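3.2 Garment reuse among amateur sports clubs

The second part of the study looks at how long team clothing stays in use after a club has stopped issuing it. Earlier work in Linport treated the end of a season as the end of a garment's life. Our interviews in Zotthorpe and Dultville suggest a much longer period, in which shirts pass between age groups, siblings and neighboring clubs before they reach a textile bank or a household bin.

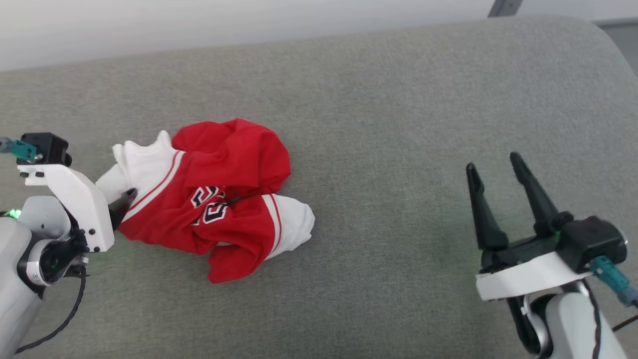
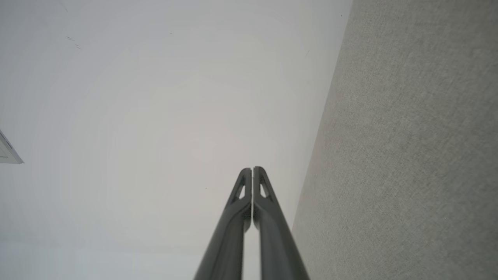 Figure 2. Red and white sports jersey on a light gray fabric surface (first image); a two-fingered gripper (second image).

The sample was drawn from the membership lists of amateur soccer, handball and field hockey clubs in the two towns. Of the 3,000 households that received the April questionnaire, 586 returned a form complete enough to use. A further 131 forms were set aside, most of them for missing answers to the questions on storage. Households were asked to report only clothing that carried a club name, a sponsor or a player number. Plain training wear was left out, as respondents in the pilot round could not say with confidence whether it had been bought for sport.

Four routes out of active use were recorded: return to the club, transfer to another person, storage at home, and disposal. Storage was the most common answer for adult shirts. For children's shirts the most common answer was transfer, usually within the same family. Van Loon and Kuipers, who coded the open answers, found that many respondents did not regard a stored shirt as finished with. It was kept for gardening, for painting or for a younger child who might one day fit it. These answers were coded as storage and were given a secondary code for intended use.

Printed numbers had a clear effect on reuse. Clubs that assign a number to a player for several seasons had few shirts returned, and members described the shirt as their own even where the club had paid for it. Clubs that hand out numbered sets on match days and collect them again had far higher return rates — though their shirts also wore out sooner, with cracked lettering named as the main reason for replacement. The Dultville clubs mostly follow the first practice and the Zotthorpe clubs the second, so the difference between the towns should be read with care.

Sponsor changes were the other major cause of early withdrawal. Three club secretaries reported that complete sets had been taken out of use within two seasons when a local sponsor ended its support. In one case the sponsor's name was covered with a sewn patch and the set was passed to a youth team. The remaining sets were put into storage, where they were still held at the time of the interview.

Two limits apply to these findings. The questionnaire relied on memory, and respondents who had moved house in the previous year reported far less stored clothing than others — a result that may reflect clearing out before the move. The answers also say little about condition. De Graaf and Smits therefore carried out a separate inspection of returned shirts, grading each for seam damage, fading and loss of print. The grading scale follows Jansen with one change: staining is scored apart from fading. The results of that inspection are reported in Section 3.3.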